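I'd been meaning to get to the Koech mill open day for years, and this time I finally sorted myself out and booked a ticket (8 pounds, tea included, can't grumble). It's the old blanket works at Firkevow, built in 1915 to turn out army blankets and still weaving a bit today, though on nothing like the old scale. At one time 450 people worked there!

The doors opened at ten and I was early, as usual, so I had a good wander round the streets outside before joining the queue. 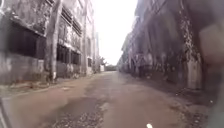

The road between the tall buildings, before the doors opened.

Our group started in the wool store, and oh, the smell. Lanolin and dust and something a bit like wet dog, which I mean kindly. We were allowed to put our hands into the bales, and mine were lovely and soft until lunchtime. Then came carding, where a great drum covered in tiny wire teeth combs the fleece into a sort of fog. I could have watched that all morning, but they do move you along.

The weaving shed was the bit I'd come for. They run two old Brodetti looms for visitors and the racket is tremendous – ear plugs are handed out at the door, and do take them. Our guide had to shout the whole talk, and I still missed most of what she said about warp tension.

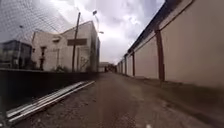 After that it was tea in the canteen, a very decent cheese scone and a slab of parkin I hadn't planned on. I got chatting to a couple who'd come for the dye house and were cross that it was shut for repairs until the spring. It's a shame, as the leaflet makes rather a lot of it.

There's a small museum room upstairs with pattern books you can leaf through, some of the colours still really bright, and a Zondis knitting machine that was in use right up to 2000.
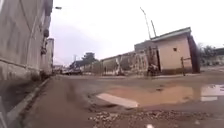
The shop is at the end, naturally. Seconds are half price and I came away with a mustard blanket with one wonky corner, plus three balls of sock wool I don't need. Bring cash, the card machine was sulking, and wear flat shoes for the stairs.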